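**Speaker notes: looking after the hand-held grippers at the Rurkport site**
December 2020

Slide 1. Opening

Good morning, and thank you for joining. The talk covers the setting up and upkeep of the paired grippers used for packing work at Rurkport. It runs for 24 minutes, with time for questions at the end. Please keep microphones muted until then.

Slide 2. The equipment

The Rurkport station consists of 2 hand-held grippers, one for each hand, and an Asus laptop on which the sessions are stored. Indard supplies the spare pads and screws. Yadav holds the service contract and attends when a fault cannot be put right on site.

(Pause. Ask whether anyone present has not yet handled a gripper.)

Slide 3. The fingers at work

The fingers are the part that wears first, and most of the morning check is given to them. The operator opens both fingers fully and looks along the inner faces before the first item is picked up.

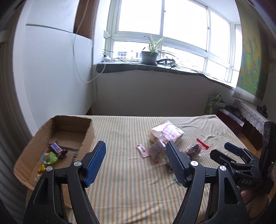

*Gripper with fingers open over the bed; blue textured pads on the inner faces, packaged snacks beyond and an open box to the left.*

Draw attention to the four round silver screws at the pivots of the linkage arms. A loose pivot lets one finger lag behind the other, and the operator will often blame the pad. Check the screws first.

Mention also the range of goods. A wrapped chocolate bar gives the pads something firm to hold. A large plastic bag does not, and the pads must grip the film itself. Staff who test only with firm items will miss a worn pad.

Slide 4. Care of the pads

- Wipe each pad with a damp cloth at the end of the session. Do not use spirit cleaners.
- Replace pads as a pair, never singly.
- Enter the change in the log, with the session number.

The October set was taken off after 636 picks, when the texture had worn smooth near the tips. The figure should not be read as a fixed limit. Pads used mainly on cardboard may need changing sooner.

Slide 5. Tightening the pivots

Support the arm with the free hand and turn each screw until the side play has gone. The finger must still swing freely under its own weight. Should it bind, back the screw off slightly and try again. Allow 15 minutes for both grippers.

(Hand round the worn pads at this point. Please collect them before moving on.)

Slide 6. When to call Yadav

A bent arm, a cracked bracket or a finger that will not close fully should be reported the same day. The gripper is to be labelled and set aside. Local repair of brackets with glue is not permitted.

Questions on spare parts should be sent to the Rurkport stores desk, quoting the number on the gripper label.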